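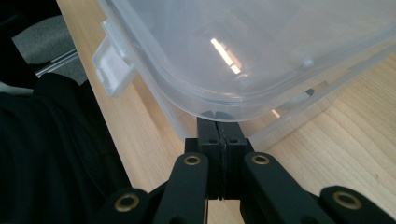
손에 쥐는 그리퍼로 찍은 시연만 가지고 로봇에게 정리 작업을 가르칠 수 있는가?

작업에 따라 다릅니다. 집어서 옮기는 동작은 시연만으로 상당 부분 넘어가지만, 밀고 누르고 걸어 당기는 동작은 힘 정보가 빠져 있어서 원격조종 시연을 섞어야 쓸 만한 정책이 나옵니다. 지난 분기 보고서에서 "시연만으로 충분할 것으로 기대"한다고 쓴 문장은 이 자리에서 조용히 거두어들입니다.

Clurberg 과제 중간보고
수신: Sturnico 연구지원실 Annelore Schmieder 님
보고 구간: 2단계 전반, 10월 마감분

1. 한 쪽짜리 요약을 원하셨으므로

시연 수집은 계획대로 끝났고, 학습은 계획보다 늦었고, 예산은 계획보다 덜 썼습니다. 마지막 항목은 자랑이 아닙니다. 사기로 한 힘 센서가 아직 안 와서 돈이 남아 있을 뿐입니다.

이번 구간에 확보한 유효 시연은 252건입니다. 대상 작업은 4종으로, 보관함 밀어 옮기기, 뚜껑 걸쇠 채우기, 작은 물건 담기, 담은 물건 다시 꺼내기입니다. 시연자는 8명이 참여했습니다. 계획서에는 "다양한 숙련도의 시연자"라고 적었는데, 숙련도는 확실히 다양했습니다.

2. 시연 수집

수집 방식은 두 가지를 병행했습니다. 하나는 사람이 그리퍼를 직접 손에 들고 작업하는 방식이고, 다른 하나는 Zornivum 조종 장치로 로봇 팔을 원격으로 움직이는 방식입니다. 앞의 것은 빠르고 싸며, 시연자가 오 분이면 배웁니다. 뒤의 것은 느리고, 시연자가 배우는 데 반나절이 걸리고, 배우고 나면 어깨가 아프다고 합니다. 데이터로는 뒤의 것이 더 얌전합니다. 로봇이 할 수 없는 동작은 애초에 기록되지 않으니까요.

손에 든 그리퍼의 문제는 사람이 너무 유능하다는 데 있습니다. 보관함이 잘 안 밀리면 시연자는 본능적으로 손목을 꺾고, 몸을 기울이고, 남는 손으로 반대편을 살짝 거듭니다. 사람에게는 아무 일도 아니지만 로봇 팔에게는 관절 한계를 넘는 자세이거나, 아예 없는 손입니다. 초기 시연 상당수를 이 이유로 버렸습니다. 이후 시연 지침에 "남는 손은 주머니에"라는 항목을 넣었고, 주머니가 없는 옷을 입고 온 분을 위해 "또는 등 뒤에"를 추가했습니다. 지침은 현재 네 번째 판입니다.

반투명 플라스틱 보관함을 대상 물체로 고른 것은 계획서 단계의 결정입니다. 당시 근거는 "가정과 사무실에서 흔히 쓰이는 물체"였고 그 말은 지금도 맞습니다. 다만 이 물체는 벽 너머로 안의 것과 뒤의 것이 뿌옇게 비치고, 조명이 표면에 길게 맺힙니다. 깊이 추정 모델은 이런 반사를 물체의 일부로 믿는 경향이 있습니다. 안쪽에 비치는 물건과 바깥에 닿아 있는 물건도 자주 혼동합니다. 둥근 모서리도 까다로워서, 손가락 끝을 어디에 대느냐에 따라 보관함이 곧게 밀리기도 하고 제자리에서 돌기도 합니다. 불투명한 상자로 바꾸자는 의견이 내부에 있었으나, 그러면 과제 제목을 바꿔야 해서 그대로 갑니다.

3. 학습과 시험

작업별로 상황이 꽤 다릅니다.

물건 담기와 꺼내기는 무난합니다. 손에 든 그리퍼 시연만으로 학습한 정책이 실제 팔에서 돌아가며, 실패하더라도 대개 다시 시도해서 해냅니다. 꺼내기가 담기보다 어려울 줄 알았는데 차이가 크지 않았습니다. 물건이 구석에 붙어 있을 때는 예외로, 손가락이 벽과 물건 사이를 파고들지 못하고 벽을 정성껏 긁습니다.

밀어 옮기기는 반쯤 됩니다. 손가락을 오므려 아래쪽 모서리에 대고 미는 동작인데, 정책은 손가락을 대는 데까지는 시연자를 충실히 따라 합니다. 그다음이 문제입니다. 영상과 궤적에는 얼마나 세게 밀었는지가 남지 않으므로 정책은 힘을 짐작하고, 대체로 너무 소심하게 짐작합니다. 어느 금요일 시험에서는 팔이 보관함에 손가락을 댄 채 제한 시간이 끝날 때까지 가만히 있었습니다. 로그상으로는 접촉 유지 성공입니다. 보고서에는 실패로 집계했습니다.

걸쇠 채우기는 아직 안 됩니다. 걸쇠를 찾고 그 앞까지 가는 것은 하지만, 눌러서 딸깍 소리가 나는 지점을 넘기지 못합니다. 원격조종 시연을 섞은 뒤로는 걸쇠를 누르는 시늉까지 발전했습니다. 센서가 도착하기 전에는 더 나아지기 어렵다고 봅니다.

4. 늦어진 이유

두 가지입니다. 첫째, 두 방식의 시연을 한데 합치는 과정에서 손목 좌표계의 축 하나가 반대로 들어가 있었습니다. 이 상태로 학습한 정책은 보관함에서 매우 단호하게 멀어졌습니다. 원인을 찾는 데 두 주가 걸렸고, 고치는 데는 부호 하나가 들었습니다. 지금은 합치기 전에 자동 점검을 거칩니다.

둘째는 Kalogeropoulos 쪽 납품 일정입니다. 힘 센서 4개의 출고가 한 차례 더 밀렸습니다. 새 일정은 받았으나 이번이 세 번째 새 일정이므로, 아래 계획은 센서가 없어도 굴러가도록 짰습니다.

5. 다음 구간 계획

- 밀어 옮기기: 원격조종 시연의 비중을 높여 다시 학습합니다. 센서 없이도 모터 전류로 힘을 어림하는 방법을 함께 시험합니다.
- 걸쇠 채우기: 센서 도착 전까지 새 시연 수집을 중단합니다. 누르는 힘이 빠진 시연을 더 쌓아도 쓸 곳이 없습니다.
- 담기와 꺼내기: 벽에 붙은 물건만 따로 모아 시연을 보충합니다.
- 시연 지침 다섯 번째 판을 냅니다. 팔꿈치에 관한 항목이 생길 예정입니다.

6. 요청 사항

남은 장비비 일부를 시연자 사례비로 돌릴 수 있는지 검토 부탁드립니다. 원격조종은 한 번 배운 분이 계속 해 주시는 편이 훨씬 낫고, 지금 사례비로는 두 번째 방문을 부탁드리기가 민망합니다. 전용이 어렵다면 조종 장치 받침대라도 새로 들이고 싶습니다. 현재 것은 높이 조절이 되는 제품이지만 조절한 높이를 유지하지는 않습니다.

걸쇠 채우기의 목표 시점도 다음 구간 말로 옮겨 주시기 바랍니다. 옮기지 않으셔도 실제로는 그때 끝납니다.

관련 문서
Clurberg 1단계 결과보고
시연 지침 네 번째 판 (주머니 항목 포함)
좌표계 오류 경위서
원격조종 시연자 모집 안내
힘 센서 납품 일정 변경 통지, 세 번째

문의: Clurberg 과제 담당 | 무단 전재를 금합니다 | 맨 위로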